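Eraser

An eraser is a small piece of rubber or plastic used to remove pencil marks from paper. It works by friction. The surface of the eraser pulls the graphite away from the paper fibers, and small crumbs stay behind. Before rubber became common, people used soft bread for the same task.

Most school erasers today are made of vinyl. They may be white, colored or translucent, and many are sold in sets with a pencil case. The vinyl type erases cleanly but can stick to other plastics when it is stored together with them for a long time, so makers usually put a paper sleeve on it.

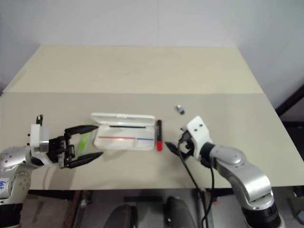

Teachers in Woldale have objected that the sleeve does little in practice, as children take it off in the first week and the eraser then marks the ruler and the box. The maker Catomix answered this complaint with a harder mixture, sold under the name Sung. It weighs more per piece and needs stronger pressure on the paper.

Kneaded erasers are of another kind. They are soft, leave no crumbs, and are preferred for charcoal drawing. The school museum in Brorkside keeps a collection of 527 erasers, of which 115 are of the kneaded type.

See also: Pencil, Correction fluid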